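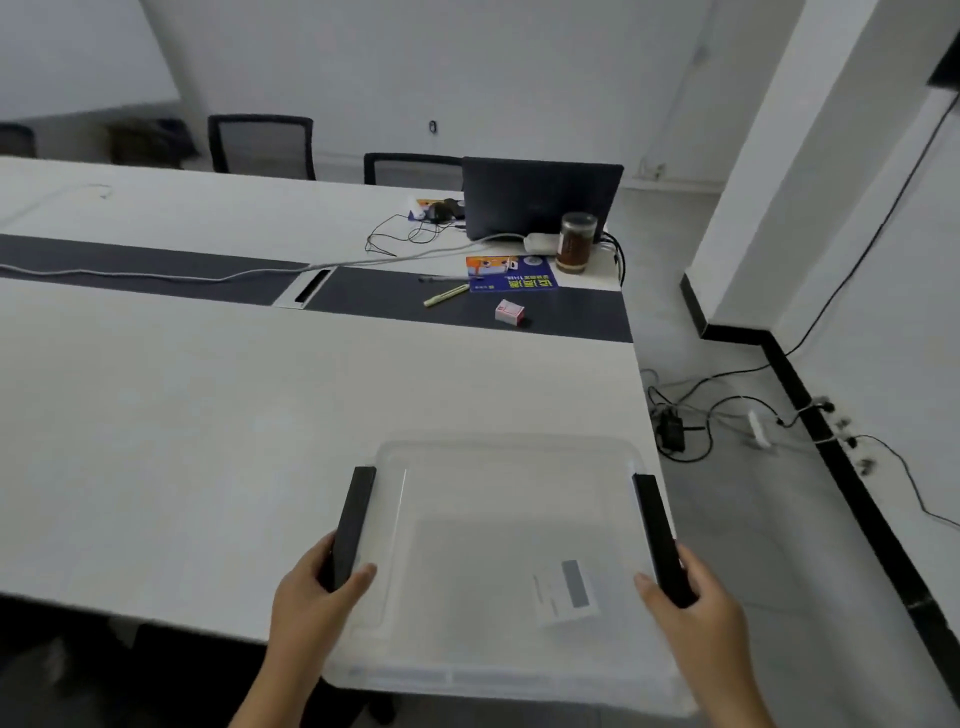

Temps de lecture : 2 min

Une table de réunion se remplit toujours plus vite qu'elle ne se vide. Chez Falley, un bureau d'études installé au-dessus d'un ancien garage, on y trouve des câbles noirs emmêlés, une souris, un surligneur, un bocal de thé et, près du bord, un grand bac en plastique transparent à poignées noires, encore vide. L'équipe en a acheté 20 en février, tous du même modèle. Un bac par projet, une étiquette, un couvercle. Le soir, ce qui sert à un dossier rentre dans son bac et le bac part sur l'étagère du couloir.

Rechercher dans le magazine OK

Eleri Morris a mis la règle en place après un inventaire. Elle avait relevé 242 objets restés sur les tables, dont 69 câbles et chargeurs. Près de la moitié ne correspondaient plus à aucun appareil du bureau. On les a triés par type de prise, puis attachés un par un avec une bande autogrippante. Les rallonges gardent une place à part, au fond de la salle.

Reste la question du couvercle. Il protège de la poussière et permet d'empiler, mais il faut le poser quelque part pendant qu'on fouille, et il prend autant de place que le bac.

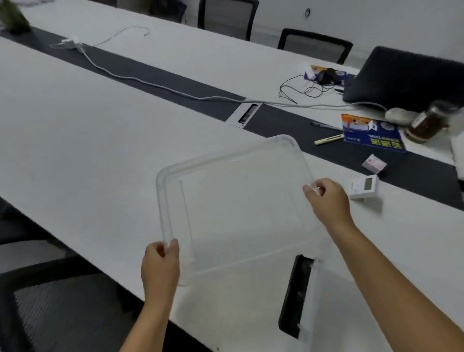

Thijs Brouwer, lui, s'en passerait volontiers : à son avis, un bac fermé finit oublié, et il préfère voir les stylos et les carnets sans rien soulever. Son bac reste donc ouvert sur l'étagère du haut, là où l'on n'empile pas.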